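Print this message | E-mail this message

Re: [Hudska-list] moving the swap to October?

> Can somebody tell me what is going on with the hall. Last I heard we had
> it for the whole weekend, now Prillico Street says one day only and they
> want 485 up front. Do we still take kids stuff? And is the drop-off
> at the Garg building or not, I have a trunk full of bags.

Quick answers, on my way out the door. One day only, yes. 485 is right, it covers heat and the big tables. Drop-off is still Garg, side entrance, NOT the loading dock, they changed teh lock.

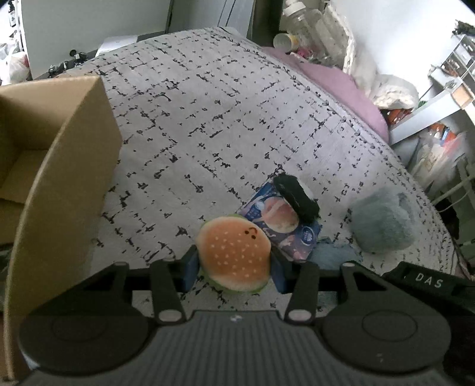
Kids stuff is a yes. Clothes up to size 12, books, puzzles if all the pieces are in there. Soft toys too, the plush hamburger with the little stitched face is exactly the sort of thing that goes in the first hour. Blankets fine if washed. No car seats, no crib mattresses, please don't argue with me at the door about it.

Flyers: Sitel printed 2000, I still have 3 boxes in my hallway. Take some. Library, laundromat, wherever. The old ones with the September date need to come down, I got the ones on Hudska Ave but not past the bridge.

Tables — 32 spots, most gone. If you want one write me off list with your size of table and wether you need an outlet. Outlets are only along the back wall.
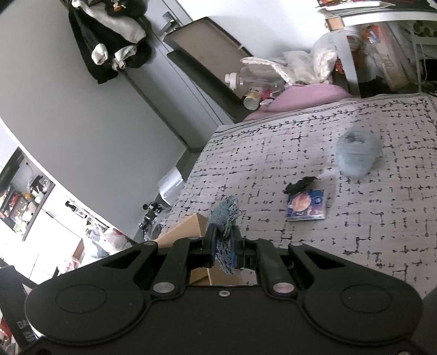
Posted to the list by the swap desk, 23 Sep 2021

Yarn and fabric people, you asked for your own corner and you got it. Left of the stage. Scraps are OK this time, knitted bits too, even a crumpled teal piece with a frayed edge, somebody will stuff a pillow with it. Just bag it by color if you can. Unfinished projects go in the same corner, needles OUT first.

Parking same as spring. Will send the table map when I have it.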